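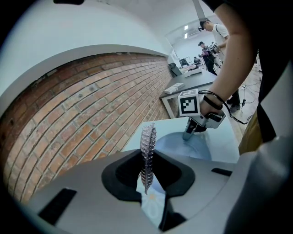
Why do I keep going back to a superhero series that got canceled after 26 episodes?

Because the last six of those are the best TV I've seen in years, and I'm still mad about it.

I should back up. Pradberg ran for two seasons, and if you missed it you have plenty of company. It was based on a comic by Helmi Kiiskinen about a night-shift bus driver who can hear what people were thinking the last time they sat in a particular seat. That's the whole power! No cape, no flying, just Impi Lappalainen in a reflective vest, looking more and more worried as the number 9 fills up.

I found it on a Monday night when I had the flu and couldn't reach the remote. By two in the morning I was sitting up under three blankets, yelling at a detective.

Season one is shaky, I'll give you that. The villain, Keskinen, spends most of it on the phone. There's a subplot about a bakery that I've watched four times and still can't explain to my sister. But then Elli Rautiainen took over the writers' room, and the first thing she did was put Keskinen on the bus. The two of them ride the full loop together, one episode, almost no music, and he keeps changing seats. I had to pause it and walk around my kitchen.

So what went wrong? Tretenex, the streaming service that paid for it, got bought in April, and the new owners wanted things that tied into their big space franchise. Jarmo Oksanen, who directed that bus episode, told me they were asked if the driver could maybe have a cousin on Bevumdale. (Bevumdale is a moon. He said no.)

The fans did what fans do. A petition picked up 3093 names, mine included, and someone mailed a box of old bus transfers to the head office. I went to the farewell screening, too, and stood in line behind a man dressed as a ticket machine.

There's talk of a comic continuing the story, with Raimo Riihimäki drawing it. I've seen two pages. Keskinen is driving the bus, and he's in the vest. I've already preordered it, plus a copy for my sister, who still hasn't finished season one.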